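**Hands first, code later**

Kudville, upstairs, kettle on. Tharushi Majumder has done 81 goes at folding and pinching and wants 200 by December. No code. You hold the gripper, do the job, and the robot arm learns from teh recording later. 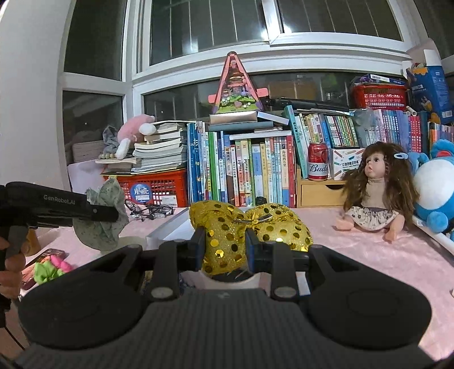
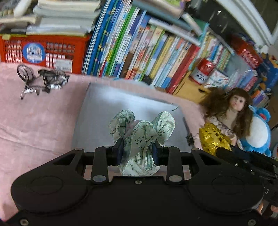 Cloth is the hard bit. A mug keeps its shape, cloth doesn't, and Trerkum (the team's software) hates anything it can't guess the outline of. Take the pale green fabric with the dark sprigs, bunched between the pads into two puffed loops. Easy for a thumb. Murder to write down as rules.

Ifeoma Effiong checks the recordings at Alow, the sister lab. Threw out 9 last week, too fast. "Slow down, you're not wrapping presents," she wrote. Majumder is now slower. A bit. Next up is sleeves, then socks, if there wrists hold out.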